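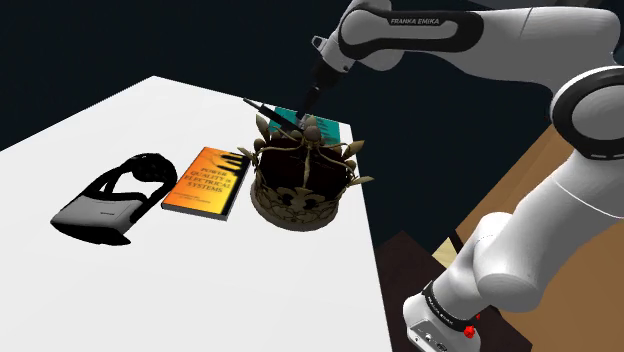
I work at Clarex, a big store in Fosberg that lends things out to theatres, schools and museums. If your school play needs a throne or a stuffed owl, we've probably got one! There are 12 of us, and we look after 2,525 things on 332 shelves. When a box comes back, somebody has to take everything out, check it and put each thing where it belongs. We call that sorting, and now a robot arm is learning to help with it. Before it tries a new job in the store, it has a go inside a computer, where nothing can get broken. A crown is a good test, with all those knobs and pointy leaves sticking out, and when there's a book lying behind it the arm has to reach over the top without giving the crown a bash.

So how does a robot arm sort things? Think about your own arm. It bends at the shoulder, the elbow and the wrist, and your brain tells each bit how far to go. A robot arm has joints too, with a motor in each one, and a computer does the telling. On the end there's a gripper, a sort of hand with only two fingers. Try picking up a book from the table with just your thumb and one finger — it's harder than you'd think, especially if the book is lying flat!

You and I know straight away that a book is a book, even if it's upside down. A computer has to be taught. Ours was shown lots and lots of pictures of books at every angle, and it still gets muddled now and then (it once decided a folded scarf was a cushion).
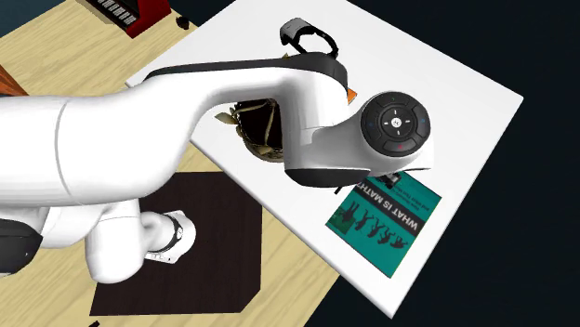
Reaching for the maths book on the computer's pretend table.

Does the robot take people's jobs? Children always ask me this when they visit, and it's a fair question. In some workplaces, machines have meant that fewer people are needed. At Clarex we still have the same 12 people, but our days have changed quite a lot.

My friend Thulani Nkosi used to unpack boxes all day long, and by July his back was so sore he had to have a week off. Now he's training to look after the arm. He plans its practice runs, watches how it gets on and presses stop if it goes wrong. He likes it, mostly. He does miss the chatting, though, as we used to stand round the sorting table together and now he's often at a screen by himself. We've moved our tea break so we all get a proper natter.

Some jobs we're keeping for people. Mending a torn costume is one. Another is working out what a customer really wants when they ring up and ask for "something a bit wizardy".

Next time you're in a library or a shop, have a look at the jobs people are doing. Which ones would you give to a robot arm, and which would you want to keep for yourself?

Home | Our Store | Young Visitors | Borrow | Find Us
Contact Clarex, Fosberg | © Clarex 2019 | Back to top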